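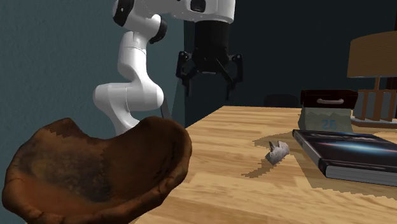
鉢（はち）は、上に向かって開いた口をもつ、皿より深く甕や壺より浅い容器の総称である。主に食品を盛る、混ぜる、こねる、保存するといった目的に用いられる。日本語の「鉢」は、サンスクリット語のパートラを音写した「鉢多羅」の略で、もとは僧侶が托鉢や食事に使う器を指した。のちに食器や調理具の一般的な呼称となり、植木鉢や火鉢のように食事と関係のない容器にも使われるようになった。

形状

基本的な構造は、口縁、胴、底、高台からなる。口縁は、まっすぐ立ち上がるもの、外側に反るもの、内側にすぼまるものに大別される。外反した口縁は液体を注ぎやすく、内湾した口縁は中身をかき混ぜたときにこぼれにくい。底は丸底と平底があり、高台を付けたものは安定がよく、熱い料理を入れても手で持ち上げやすい。

皿、碗、鉢の境界は明確ではない。日本の陶磁器では、手に持って飯や汁を口にするものを碗、卓上に置いて料理を盛るものを鉢と呼び分けることが多いが、産地や時代によって分類は異なる。英語のボウルは碗と鉢の双方を含み、洗面器や便器の受け部にも用いられるため、対応する範囲はさらに広い。

材質

土器の鉢は新石器時代の多くの遺跡から出土しており、日本でも縄文時代の早い時期から深鉢が煮炊きに使われた。素焼きの器は水を通しやすく、釉薬をかけた陶器や、高温で焼成した磁器の普及によって液体の保存にも適するようになった。

木製の鉢は、丸太や板材から刳り出すか、轆轤で挽いて作られる。軽く割れにくい一方、乾燥が進むと反りや割れを生じる。そのため、粗く挽いた状態でいったん乾燥させ、あらためて仕上げ挽きを行う方法が広くとられる。仕上げには漆、植物油、蜜蝋などが用いられる。Drernow地方の挽物では、粗挽きした材を屋内で6か月寝かせてから仕上げる慣行があり、縁を厚く残した低い形が特徴とされる。

金属製では青銅、銀、真鍮、ステンレス鋼などがあり、熱を伝えやすいことから湯煎や冷却を伴う調理に向く。ガラス製は中身が見え、匂いが移りにくい。20世紀以降はメラミン樹脂などの合成樹脂も普及し、学校給食や屋外用の食器に多く採用された。

用途

調理用の鉢には、粉をこねるためのこね鉢、内面に櫛目を刻んだすり鉢、片側に注ぎ口をもつ片口などがある。こね鉢は蕎麦やうどん作りで使われ、水を粉全体に回しやすいよう、口径に対して浅く作られる。すり鉢の櫛目は焼成前に付けられ、中世には櫛目の間隔が広いものが多かったが、近世になると内面全体を密に埋めるものが一般的になった。

盛り付け用では、口径により大鉢、中鉢、小鉢に分けられる。小鉢は和え物や酢の物などの副菜に使われ、器の名がそのまま料理の区分を指すこともある。

Latuheru島では、収穫期の6月に大型の木鉢を家の入口に置き、訪問者が果実や穀物を入れる習慣が伝えられている。使われる鉢は家ごとに受け継がれ、外面に無彩色の浅い刻文が施される。日常の食事には使わず、ふだんは伏せて保管する。

手入れ

木製の鉢は長時間水に浸けず、洗ったあとは布で水気を取り、直射日光を避けて乾かす。油仕上げのものは表面が白っぽく乾いてきたときに油を塗り直す。陶器の鉢は、使用前に水を含ませると料理の色や匂いが染み込みにくくなる。割れた陶磁器の補修には、漆で破片を接ぎ、継ぎ目に金粉などを蒔く金継ぎが知られる。

収集と展示

Flinham民具館は各地の鉢を常設で展示しており、収蔵品は2000点である。木鉢と土器を中心とし、製作途中の粗挽き材や轆轤用の刃物も併せて公開している。館の収蔵目録はTresance社から刊行され、材質、口径、使用痕の項目ごとに検索できる索引が付く。

関連項目

碗
皿
すり鉢
挽物
漆器
金継ぎ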